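Objet : Re: [eco-debat] Monnaies de facturation et petits exportateurs
Date : 13 septembre 2023

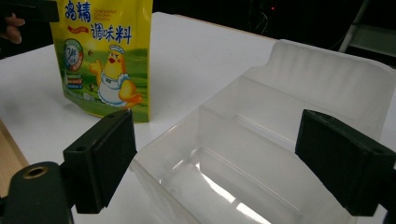

Bouillon de poule en granulés, étiquette en chinois et en anglais

Bonjour à tous,

Je reprends le fil sur la monnaie de facturation, parce que la discussion est partie sur les réserves des banques centrales et que la question de départ était plus modeste. Je remets le passage auquel je réponds :

> Tant que les banques centrales gardent l'essentiel de leurs
> réserves en dollars, le reste est de la communication. Une
> entreprise qui facture en yuans ou en roupies le fait pour
> plaire à un client ou à un ministre. Elle se couvre derrière
> en dollars et elle paie deux fois la commission. Je ne vois
> pas pourquoi une PME irait s'embêter avec ça, et je ne crois
> pas que la tendance dépasse quelques gros contrats d'énergie.
> Si quelqu'un a un cas concret avec des montants, je suis
> preneur.

J'ai un cas concret. Je fais la comptabilité de Lerketti, qui fabrique des vannes et des raccords pour l'industrie alimentaire. Nous ne sommes pas un gros contrat d'énergie. L'an dernier nous avons émis 838 factures à l'export, dont 100 en yuans, toutes pour le même distributeur. Ce distributeur nous l'a demandé, c'est vrai, et au début j'étais contre pour les raisons données plus haut.

Dans les faits, nous achetons une partie de nos joints et de nos pièces moulées chez Clodberg, qui les fait venir de Chine et accepte d'être réglé en yuans. Nous encaissons donc d'un côté et nous payons de l'autre dans la même monnaie. Il reste un solde à convertir, mais il est petit, et nous le traitons une fois par trimestre. La double commission dont parle le message cité n'existe que si l'on convertit tout à chaque opération.

Sur les montants, puisque la demande était précise : avant, nous passions par le dollar dans les deux sens. Après avoir ouvert le compte en devise, les frais bancaires de cette ligne ont baissé de 4 000 euros sur 12 mois. Pour un groupe ce n'est rien. Pour nous cela paie une bonne partie du logiciel de trésorerie. J'ai mis dans le calcul les frais de tenue du compte, mais pas le temps passé à l'ouvrir, et il a été long : la banque a redemandé deux fois les mêmes justificatifs, puis une traduction des statuts.

Il y a aussi des inconvénients, que je donne dans le désordre. Le contrat doit prévoir ce qui se passe si le règlement est bloqué à la sortie, et notre première version ne disait rien là-dessus. Les couvertures à terme existent, mais pour nos tailles la cotation n'est pas bonne. Le commissaire aux comptes pose plus de questions sur l'écart de conversion que sur tout le reste du bilan. Enfin, nous dépendons d'un seul client dans cette devise – s'il part, le montage ne sert plus à rien et il faudra fermer le compte.

Je sais que Waaka a essayé la même chose et a arrêté en juillet. Chez eux il n'y avait pas d'achats en face, donc tout était converti, et là je suis d'accord avec le message cité : ils payaient pour rien. Dasard, de son côté, facture toujours en euros et laisse le client se débrouiller. Cela marche aussi, à condition que le client accepte.

Je n'en tire pas de conclusion sur l'avenir du dollar. Les réserves des banques centrales bougent lentement et pour d'autres motifs que les nôtres. Mais il me semble qu'on mélange deux choses dans ce fil : la monnaie dans laquelle les États épargnent et celle dans laquelle des entreprises se paient entre elles. La deuxième peut changer un peu, contrat par contrat, sans que la première bouge.

Une question pour ceux qui suivent le sujet de plus près : avez-vous des chiffres par taille d'entreprise sur la monnaie de facturation ? Je ne trouve que des données par pays ou par grand secteur, et les PME y sont noyées. Même des données anciennes m'intéressent.

Je peux envoyer hors liste la trame de notre clause de paiement à ceux qui la veulent, sans les noms ni les prix.

Cordialement,
Le comptable de Lerketti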